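Padgate Releases Version 4 of Its Kitchen Role-Play Range for Preschools

RISTLEY, 25th April – Padgate, a supplier of play equipment to preschools and day care centers, has released version 4 of its kitchen role-play range. The update changes the storage, the labeling and the replacement terms. Prices for existing account holders stay the same through the end of the current contract period.

The range is now sold in 2 sizes. The small set holds 22 pieces and is meant for a single play corner. The large set is packed by room, with a separate tray for each group of children.
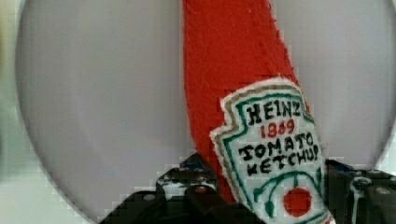
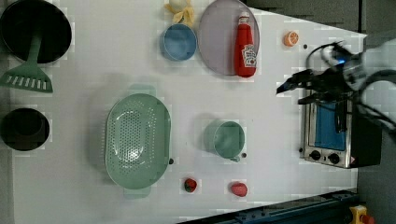
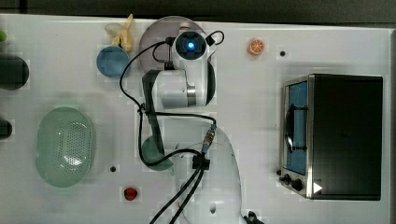
Each tray carries a printed code that matches a line on the order sheet. Staff who need to replace a lost or worn piece can order by that code alone and no longer have to buy a full set. Replacement pieces ship from the Ristley warehouse within nine working days. Orders that combine pieces from more than one tray are packed together and billed as one shipment.

Cleaning instructions have been rewritten. Hard pieces may be wiped with mild soap and water or washed by hand. Fabric pieces should be spot cleaned and air dried, and must not be put in a dryer. The new care sheet is supplied with every set and can be hung by the sink – it has a punched hole at the top.

"Most of the calls we took on version 3 were about single missing pieces," said Anwara Herath, product manager at Padgate. "The parts list was the first thing we changed. The storage trays followed from that."

Trays from the earlier version fit the Kun shelf unit but not the new Skavton rack, which has a narrower slot. Centers that own both should keep the older trays on the Kun unit. An adapter rail for the Skavton rack is planned, with no release date set.

Centers with an open version 3 order may switch to version 4 at no charge until the order ships. Requests should be sent to the account desk with the order number and the delivery address.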